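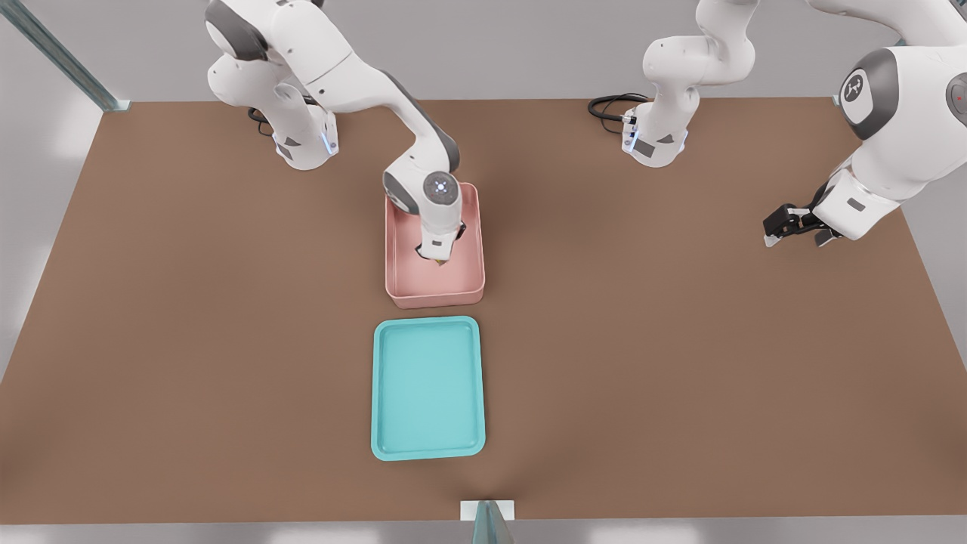 Chapter 7
A Visit to the Demonstration Hall

Many students meet their first robot on an open day, and they often look only at the part that moves fastest. In this chapter we follow a class that spent one Tuesday at Stidumeo, a training center in Iturra. The first station the class watched is a good place to begin, with two arms at one brown table, a pink bin and a teal tray. One arm reaches into the bin and holds a small object between its fingertips, while the other keeps its open gripper above the table, away from the bin. Before you read further, write down which arm you would watch, and why.

The station runs on a teaching program called Plunach. Visitors may ask the guide to stop it at any moment — this is the best time for questions.
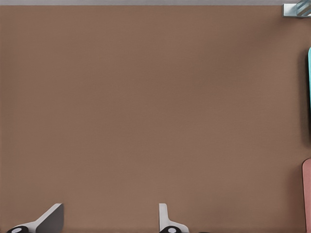

The guide gave the class 3 questions to carry from station to station. Where does the arm get its information? What must be in the same place every time? Who decides that the task is finished? We will return to them in Section 7.2, where the students compare their notes.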